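Zastgate Open Day – Pre-opening and Walk-round Safety Checklist

Site: Sururwood building, ground floor
Checked by: Aled Gwynne
Date of check: Aug 12, 2024
Form ref: 2218
Replaces: form used for the June visit

How to fill in: mark each line OK, NOT OK or N/A. Anything marked NOT OK needs a comment and a name against it before doors open. Comments on OK lines are welcome if they will help whoever does this next time.

SECTION A – ARRIVAL AND ENTRANCE

A1. Front doors open fully and stay open on the hold. OK
A2. Ramp clear, handrail firm. OK
Comment: One fixing on the rail was turning in its hole. Tightened with a longer screw. Look at it again before winter.
A3. Sign-in sheet and pens on the desk. OK
A4. Visitor route marked with floor tape. NOT OK
Comment: Tape lifting by the inner door where the trolley wheels cross it. Cut back and re-laid before opening. The yellow tape holds better than the white on this floor.
A5. Fire exit at rear unlocked and clear on both sides. OK
Comment: Pallets had been left outside it again. Moved to the bin store. Craddock have been told by email that deliveries go to the side gate on visit days.
A6. Assembly point sign visible from the exit. OK

SECTION B – ELECTRICAL

B1. Extension leads fully unwound and in date. NOT OK
Comment: Reel 3402 had a cracked plug top. Taken out of use, labelled and put in the office. Do not put it back on the shelf until it has been repaired and tested.
B2. No lead crosses the visitor route without a cover strip. OK
B3. Chargers on a hard surface, not on fabric or paper. OK
Comment: Keep it this way all day. In June a charger ended up on a chair by the afternoon.
B4. Sockets not overloaded. OK
B5. Laptop leads tied back from table edges. OK

SECTION C – ROBOT ARM BAY (BRARKARI CELL)

C1. Barrier in place, gate closes and latches. OK
C2. Opening the gate stops the arm. OK
Comment: Tried twice with the arm moving slowly and once with it parked. Stopped both times it was moving and would not start with the gate open.
C3. Emergency stop, operator side. OK
C4. Emergency stop, visitor side. OK
Comment: Works, but the button is low and a small child can reach it. I would leave it where it is. A few false stops are better than a button no one can get at. Host to know the restart steps.
C5. Speed limit set for demonstrations. OK
C6. Nothing loose inside the barrier. NOT OK
Comment: Hex key on the base plate. Removed. Same finding as last time, so please count tools back into the tray.
C7. Restart card fixed to the operator desk. OK
Comment: New card is easier to read. The old one can go in the recycling.
C8. Operator and second person named on the rota for each session. OK
Comment: There must be 2 people on this bay whenever the arm is powered. If one goes for lunch, the arm goes off.

SECTION D – HAND-HELD GRIPPER DEMONSTRATION

D1. Jaws open and close freely, no sticking. OK
D2. Finger pads secure, no sharp edges. OK
Comment: Ran a cotton cloth round both pads and it did not catch.
D3. Pivot screws and pins all present. OK
Comment: Go over these again at midday. They get a lot of handling on an open day.
D4. Pads wiped before session and between groups. OK
Comment: Wipes are in the tub behind the desk. Let the pads dry before picking anything up with them.
D5. Pinch points explained to visitors before they take hold. OK
Comment: The host should show where fingers must not go, which is anywhere between the link arms. Saying it is not enough for younger visitors – show them with the jaws closed, then open.
D6. Food items used for demonstration are not offered for eating. NOT OK
Comment: There was no notice. One has now been written out and put up. Fruit that has been in the gripper goes in the food waste at the end, and anything for visitors to eat stays on the refreshments table in the hall.
D7. Dates used in demonstration – stones and choking risk. OK
Comment: Keep out of reach of under-fives. Host to hold the dish when there are small children in the group.
D8. Seat covers lie flat, nothing trailing on the floor. OK
Comment: Pull straight between groups. Creases do not matter, a corner on the floor does.
D9. Floor in front of the seating clear of bags. OK
Comment: Ask visitors to use the hooks in the passage.
D10. Grip suited to the item. OK
Comment: Soft and wrinkled items need a lighter squeeze than a firm one. Hosts should try each kind themselves before letting visitors have a go.

SECTION E – PEOPLE AND FIRST AID

E1. First aider on site for the whole session. OK
E2. First aid box complete. NOT OK
Comment: Short of plasters and no eye wash. Both replaced from the office cupboard.
E3. Hosts wearing badges. OK
E4. Long hair tied back and lanyards off at the robot arm bay. OK
Comment: Applies to visitors inside the taped line as well.
E5. Evacuation talk given to hosts. OK
E6. Visitor numbers kept within the limit for the room. OK
Comment: Use the clicker at the door. If a group is waiting, hold it in the passage and not on the ramp.

SECTION F – ACTIONS CARRIED FORWARD

F1. Repair or scrap reel 3402. Aled Gwynne.
F2. Shadow board for the hex keys, so a missing one shows. Workshop.
F3. Printed food notice to replace the handwritten one. Office.
F4. Order 1000 wipes. The present tub will not last through another visit. Office.
F5. Proper floor marking at the inner door in place of tape. Ask Craddock for a price.

SECTION G – PICTURES FOR SECTION D 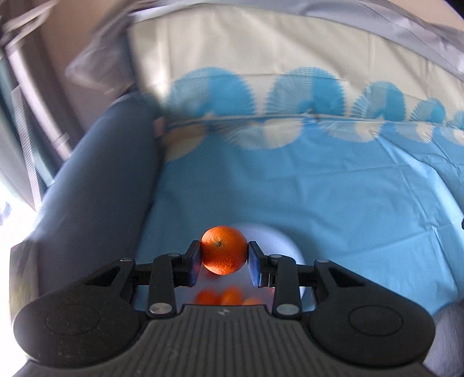
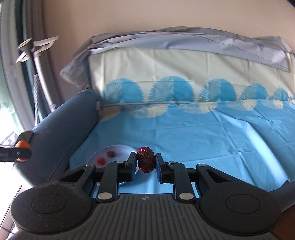
Items D1 to D10: gripper holding a small orange citrus fruit (first picture) and a dried red date (second picture).

Checklist complete. All NOT OK lines either put right before opening or listed in Section F.
Signed: Aled Gwynne
Copy to: office file, robot arm bay folder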